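Cotora Facheinsatz aus Karton, braun
Artikelnummer 868
Lieferbar in 3 Größen: S, M, L

Ich geb's zu, ich habe ein Herz für Kartons mit Fächern. Früher lag bei mir alles in einer großen Schublade: Tütchen, Teebeutel, Ersatzknöpfe, die kleinen Päckchen, die man irgendwo mitnimmt und dann nie wiederfindet. Der Cotora ist das Einfachste, was man dagegen tun kann, und ich verkaufe ihn jetzt schon so lange, dass ich den Aufbau im Schlaf kann (Stege ineinanderstecken, in den Rahmen setzen, fertig!).

Die Stege sind dünn, das sage ich lieber gleich. Wer Schrauben oder Batterien kiloweise lagern will, ist beim Ostel aus Blech besser aufgehoben. Für leichte Sachen reicht Karton völlig, und man kann jeden Steg herausziehen, wenn ein Fach größer werden soll. Größe M trägt 500 Gramm pro Fach, L schafft 600. Bei S habe ich es nie ausprobiert, da passt sowieso nicht so viel Schweres hinein.

Zum Platz: Der Einsatz steht am liebsten auf einem Tisch oder im Regal. Auf den Boden würde ich ihn nur kurz stellen, bei Teppich schleppt man sonst Fusseln und Krümel mit in die Fächer, und die bekommt man mit dem Finger schlecht heraus. Ich nehme dafür einen trockenen Backpinsel.

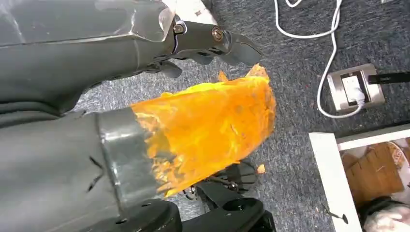 Graublauer Teppich mit weißem Kabel, davor etwas Zerknittertes in Orangegelb.

Was ich oft gefragt werde: ob die Sachen darin stehen oder liegen müssen. Wie ihr wollt! Flache Päckchen lasse ich meistens liegen, dann sehe ich den Aufdruck von oben und muss nichts herausnehmen. Wenn es mehr werden, stelle ich sie hintereinander, dann passt deutlich mehr in ein Fach. Und lasst ruhig ein paar Fächer leer. Ich habe am Anfang alles bis zum Rand vollgestopft und musste eine Woche später neu sortieren.

Auf dem Schreibtisch macht sich der Einsatz auch neben dem Laptop gut – man greift hinüber, nimmt sich ein Päckchen und gibt es weiter. Der braune Karton ist unbehandelt, ihr könnt also direkt darauf schreiben. Bleistift hält, Filzstift läuft ein bisschen aus. Etiketten kleben ordentlich, gehen aber nicht mehr sauber ab.
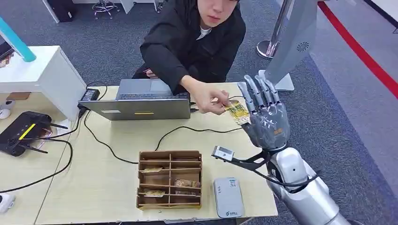 Rafferty Baptiste schreibt dazu, er habe Größe M für seine Samentütchen bestellt und gleich zwei Stege herausgenommen, weil ihm die Fächer für die Bohnen zu schmal gewesen seien. Seitdem wackle der mittlere Steg ein wenig. Ob man Stege einzeln nachkaufen könne?

Kann man, Rafferty! Ersatzstege gibt es im Beutel, einfach bei der Bestellung die Größe dazuschreiben. Gegen das Wackeln hilft ein Streifen Papierklebeband unten an der Kreuzung, das mache ich bei meinem auch so.

Pflege: trocken auswischen, nicht feucht. Wenn doch mal Tee darüberläuft, Stege sofort herausziehen und flach unter einem Buch trocknen lassen. Ein bisschen wellig bleiben sie danach trotzdem.

Lieferung flach verpackt, ohne Deckel. Der passende Deckel von Closteo ist seit dem 8. Juni 2019 wieder da, vorerst nur für M und L.

Fragen gern an mich, Ulla Harju, über das Formular unten.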